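Operators wanted: household recordings, Rernwood

Drevbridge is looking for people to guide a hand-held gripper through everyday jobs in furnished rooms. Each run is recorded and used as an example for Lolura, our learning system for home robots. We need 2000 runs by November and have 277 so far.

You will work in shifts of 3 hours, with a break. Tasks include picking up small items, straightening cushions and moving slowly past furniture. Training is paid and you do not need a technical background. 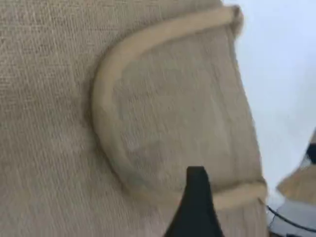

Gripper finger at the piped arm front of a beige upholstered piece.

You should be 18 or over, able to stand for most of a shift and happy to repeat the same movement many times. Please tell us about any wrist or shoulder trouble before you apply.

To apply, send us a short note with the days you are free and the names of 2 referees. A CV is optional. Applications close Thu 15 May.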